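## 3.2 What a tray does to a shelf of small bottles

I should say up front that I came to this part of the study with opinions. I've kept my own creams and droppers in a divided tray for years, and Noura Moussa, who ran the home visits with me, keeps hers in a drawer where everything rolls. We argued about it all through August.

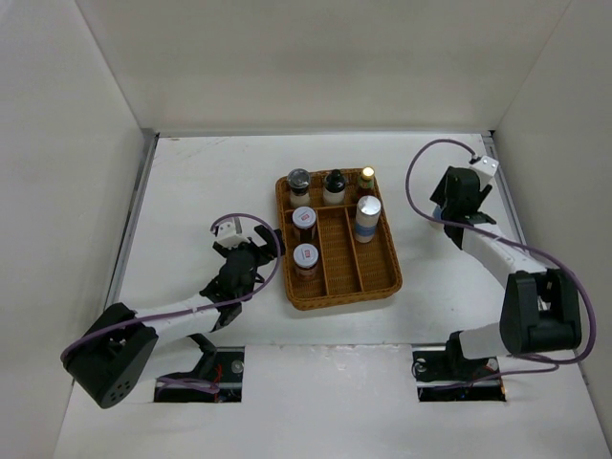

**Figure 3.** Woven wicker tray with dividers, holding six small containers.

So we went into the visits wanting to know one pretty simple thing: when people get a tray with compartments, do they use the compartments? In the first survey (Section 2) we had 427 households answer, and 317 of them told us they owned some kind of organizer for toiletries or skin care. Owning one is easy, though. I own a salad spinner. What we couldn't get from the survey was whether the dividers meant anything to anybody once the shopping was put away.

The tray in Figure 3 is the layout we ended up calling "short across, long down" – one strip along the top and three channels running lengthwise below it. Three of the containers stand side by side in the strip: the jar with the clear domed lid, the white bottle with the dropper-style cap, and the small one with the gold cap. The two little jars with white screw lids share the left channel, and the tall white bottle with the blue band has the right channel to itself. The middle channel is empty, and that empty channel turned into my favorite topic of the whole project.

Here's why. Nearly everybody we visited left a gap somewhere, and they were weirdly protective of it! One woman in the Ravirville group told me hers was "for the next thing," and when I asked what the next thing was she laughed and said she'd know when she bought it. Another participant parked her rings there at night. A third had no explanation at all and got a bit annoyed with me for asking (fair enough, it was 7:30 on a Thursday morning and I was standing in her bathroom).

Matching containers were the other big pattern. If two jars looked alike, they went in the same channel, one behind the other, and this held even when one was used daily and the other hardly ever. Nisreen Hakim had predicted the opposite in our planning notes. She expected people to sort by how often they reached for a thing, and I agreed with her, so we were both wrong. Shape won over habit in most of the homes, and lid color seemed to matter more than what was printed on the label.

Tall bottles were trouble. They tip, they lean on the divider, and in a shallow tray there isn't much side to hold them up. Some people gave the tall one its own channel, some laid it flat, and quite a few just took it out and stood it next to the tray, where it stayed for the rest of the study. I don't think we can call that a failure of the tray exactly – a lone bottle by the sink is easy to find – but it does mean our "fully contained" score (Section 2.4) is harsher on people with tall bottles than it ought to be. We've left the score as it was and marked those homes separately in the results.

One more thing on material. We picked wicker because the Jorthorpe participants liked how it looked, and I'd pick it again, but a woven bottom isn't flat, and very small bases can wobble on it. Noura wanted to put a liner in. We tried that in the second round, and those visits are covered in Section 3.3.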